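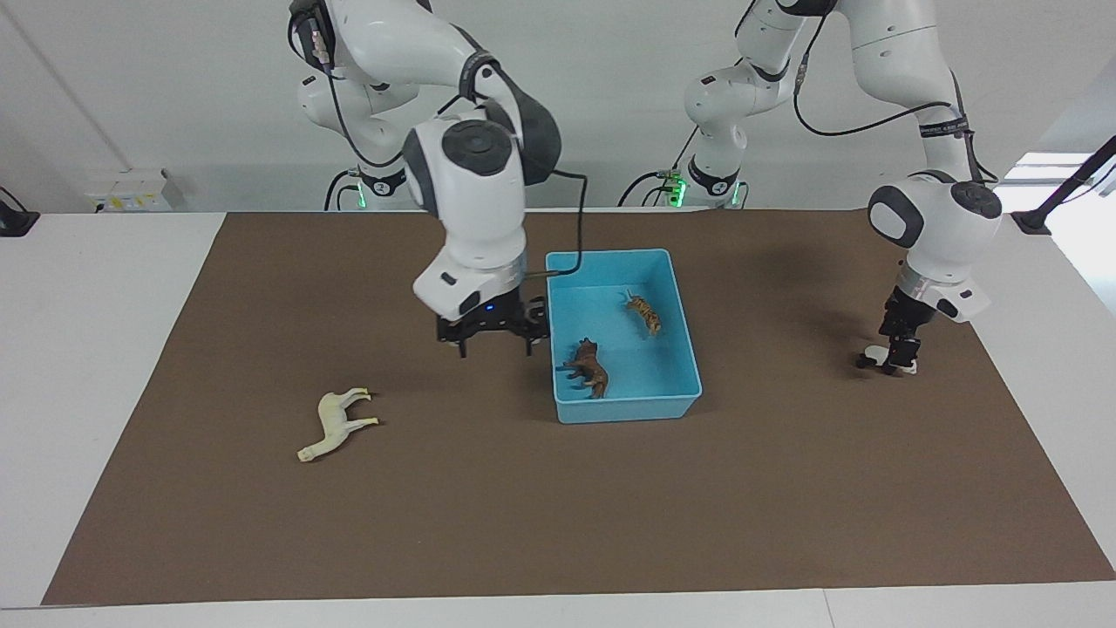

Mat, blue bin, tiger and the brown cow-or-bull inside, horse still out on the left.

Aug 4, 2022
Toy sorting, small animals, blue bin

Writing this up before I talk myself into liking it. The proposal from Ruxandra, as I understood it at the bench, is that the animal sets we lend out should travel in one shallow open bin instead of the divided case we have used since April. Her argument is that the case takes too long to repack and the borrowers put everything in the wrong slots anyway. Fair on the second point. On the first I am not persuaded, and I don't think today settled it.

Bin is the light blue plastic one, rectangular, open top, low walls. It came with the Nadside order and I had it down for paintbrushes. It looks good on the brown mat and I suspect that is half the reason people like it.

Rule for the day: animals go in one at a time and get put down, no dropping, no tipping. Whether they lie or stand is left open for now. Shih-chieh wanted "lying is fine" written into the rule from the start. I said let's see what it does to the room left in the bin first.

What it does to the room left in the bin: the tiger went diagonal, up in the right-hand part, and the brown one is on its side down towards the lower left corner. Two toys, and between them they have claimed the floor. There is space, but it is awkward space, the sort you can only use by moving something you have already put away. A person would shove them along with a finger. Fine, but then the shoving is part of the job and ought to be timed as part of the job.

Note on names. The brown one is listed as "bull" on the Kao card and "cow" on our own lending sheet. It has lighter patches and I have heard it called both before lunch. Would somebody please pick one. If a borrower returns a cow and the sheet says bull, the sheet gets a question mark, and I am the one who chases question marks.

The horse. Cream, lying on its side on the left of the mat, legs out to the right. I don't trust the horse. Those legs stick out and they take up far more floor than you expect when you look at it standing on a shelf. Ruxandra says put it in first and fit the rest round it. Possibly, but borrowers will not put it in first. They will put in whatever is nearest, and the horse will go on top at the end with its feet over the wall, and then the lid question comes back. (There is no lid. Nerkuteo sell one, supposedly for this size. I have not seen it and would want to measure it before paying for it.)

The small white one, over on the right of the mat, is easy to handle in the sense that it fits anywhere. My worry is the reverse, that it ends up under something larger and gets reported missing. Same trouble as with the small pieces from the Bronetholm farm set, which spent a month "lost" under a tractor.

Mat: keep it. It covers most of the table and the pale animals show up well against it. The brown one on the brown mat I'm less sure of. When I had it out on the far side earlier I looked straight past it. Shih-chieh thinks this is my eyes. Could try a different mat, although then it will be the pale ones I can't find.

Time for a full repack into the divided case, from my April notes: 60 seconds. Ruxandra's figure for the bin is quicker, but she did it from memory, with animals she had just laid out herself, and stopped the clock when the last toy touched the bottom. I stop when I would be willing to put the thing in the van. We should agree where the end is before anyone quotes either number at the Monday meeting.

Things I would want before changing anything:

- 5 repacks each, by two people who didn't set out the animals
- the horse placed last at least once
- one go with the bin carried down the corridor and back, then look at what has moved
- same end point for both containers

Ruxandra read the above over my shoulder and says I have left out that the case has two broken catches. It has two broken catches. I would still rather mend those than start again with a tray that has no sides to speak of.

Shih-chieh's suggestion, recorded because he asked: a strip of soft cloth on the bottom so they don't slide. Cheap enough to try. It will collect fluff, and someone will have to wash it.

Order code for the bin in case we do want more is 3414 on the Nadside sheet. Not ordering any yet.

Left to do: relabel bull/cow, measure the bin inside (I only did the outside, annoyingly), ask Nerkuteo for the lid size, find the screws for the case catches. They were in the drawer under the scales.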